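Back on the Skallport examples this week. Short thread on where we are.

We want 600 simulated runs of the gripper going up to mixed objects. As of Thursday we have 73 we'd keep.

Each run takes roughly 3 minutes to drive by hand. Checking it afterwards takes longer. We go through the views one by one and throw out any run where the labels drift.

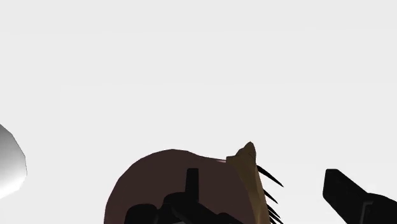
Simulated view, gripper in front of the brown dome. Black spikes to the right of it.

Dark parts against a dark object are hard for the labeller. The spikes are worse. They're thin, they sit close together, and they're the same black as the fingers.

Asfaw, our labelling tool, kept marking spikes as gripper. We now export the masks straight from the simulator and only use Asfaw for the start and end of each grasp.

Plain pale background for this batch. Premimetti has the cluttered version and we'll mix the two later, once both sets have the same naming.

First training run is planned for when we reach 100. Small, but enough to see if the loader works.

Clalonska is hosting the files. Link to the first batch in August if the checks are done by then.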